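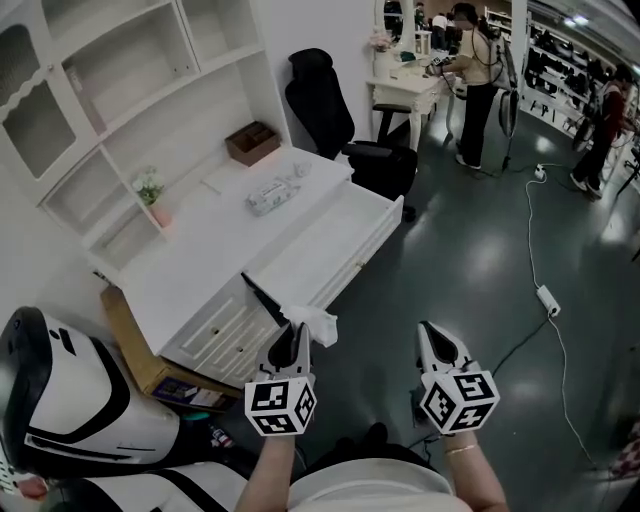 Tissue in the left gripper, desk drawer open. Tidying job, bedroom-type furniture.

Re: [chores] are we there yet?

Quick one, am on the train back from Wostham and the signal is rubbish.

> I still say no. Saw the Coltitz demo in June and it took
> 2 minutes to fold one towel, badly. My nan could do the whole
> airing cupboard in that. Why do people keep telling us the
> house stuff is nearly solved? Shop floor maybe, same box
> same place all day. But a bedroom?

Agree about the towel. Don't agree it tells you much tho. Speed is the bit I'd worry about least, leave it running while you're out, who cares.

What bothers me is soft stuff. Look at the tissue above. No fixed shape, edges going everywhere, weighs nothing. A mug is a mug wherever you put it. And a drawer on top of that: pull it right out, put the thing in, shut it without catching a corner. Two hands doing different jobs. People do that half asleep.

Note it's a person holding the grippers there, so that's hands and eyes doing the clever part. Says the fingers can hold a tissue. Says nothing about a machine deciding to.

Our own go, for what its worth: Clisar arm, 139 tries at putting a sock in a drawer, 48 good ones. Most of the bad ones it let go too early, sock hanging over the front. Moved the desk a bit and it got worse again. The Mwaipopo lot have some 2,684 recordings of drawers and cupboards and reckon more rooms matters more than more goes in the same room. Sounds right to me but havent seen their numbers on a flat they'd never been in.

So: shop floor yes, for dull repeat jobs. Bedroom no, not this year. Kitchen, dont ask.

Will send the sock results seperately when I get to a proper keyboard. Has anyone tried wider finger pads on cloth?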